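Nilley Bed-Making Set: README

Welcome, and thanks for taking the time to open the readme before the data (we know how tempting it is to go the other way). This folder holds the bed-making recordings from the Nilley project, gathered at the Noniretti workshop, along with some notes on how they were made and, at more length than you may be used to, on what the work has meant for the people who make beds for a living.

What's in the set

There are 3000 recordings, each one a single attempt at a small bedding task on a toy-sized bed with two robot arms. The tasks are things like pulling a quilt straight, smoothing its edge, moving a pillow and setting it down at the head. Of those, 1004 have been checked by somebody who has worked as a room attendant, and they carry a short written note saying whether the bed would have passed. The rest have only the operator's own mark, yes or no.

Each recording comes with the view from the fixed camera, the views from the cameras carried on the arms, the joint positions for both arms and a line of plain text saying what the operator was asked to do. The notes are in a separate file called attendant notes. Please read a handful of them before you do anything else. They're short, and some of them are quite funny.

Why a toy bed

A real bed takes up a whole room and a real doona is heavier than our arms can manage, so we went small. The parts we care about are still there: cloth that slumps and creases, a frilly edge that wants to fold under itself, a pillow that ends up on the wrong side. What you lose is weight, reach and the business of lifting a mattress corner, and we'd ask you not to claim anything about those from this set. The attendants told us, kindly but more than once, that the mattress corner is the bit that hurts.

How the work came about

The project began with Dhillon, a small company that looks after the linen and rooms for a group of motels. Management had been reading about robots and wanted to know what was coming. The room staff had been hearing about it too, mostly as rumour, and were understandably uneasy. So before any recording was done, both groups sat down together and wrote out what a bed really involves, from stripping it through to the last tug on the cover. It made a much longer list than anyone in the office had expected.

Two rules came out of those meetings, and they still apply. Hours at Dhillon are not to be cut on the strength of anything made with this data, and attendants who help with the recordings are paid their ordinary rate for the time, travel included. If you use the set at your own workplace we can't make you follow suit, but we'd be very glad if you did.

What changed for the people

Some of the room staff learned to operate the arms themselves, guiding them through the task with a pair of hand controllers. It was slow going at first, and a few people decided it wasn't for them, which was fine by everybody. Those who stayed with it were soon better at it than we were. They knew where to take hold of a cloth so that it would fall properly, and they were patient with edges in a way that engineers are not.

It's a different sort of tiredness, they said. Backs and knees had a rest, but eyes and necks did not, and sitting still for a whole shift felt strange after years on the move. We shortened the sessions as a result, and put in a proper break with the kettle on. A couple of people missed the company of the corridor and went back to rooms full time by December. Others now split the week, with Friday kept for checking recordings.

Known gaps

The light is steady and the walls are plain, so please don't expect a model trained here to cope with a sunny window and busy wallpaper. Only a small range of bedding was used. Failed attempts have been left in and marked, and they make up a good share of the early sessions. The written notes vary a lot in length and spelling, and we've left them just as they came.

Using and sharing it

You're welcome to use the set for research and teaching. For anything you plan to sell, write to the Jundance desk at the workshop first, where a person will read your message and answer it, though perhaps not the same day. Corrections are welcome too, particularly from anyone who makes beds for a living and thinks we've marked one too generously.

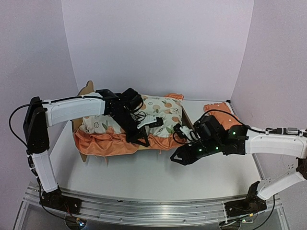 One last thing on the marking, as we're asked about it often. A pass means the attendant would have shut the door and gone on to the next room. It doesn't mean the bed was perfect, and where the attendant and the operator disagreed, we've kept both answers and let the attendant's stand as the final one.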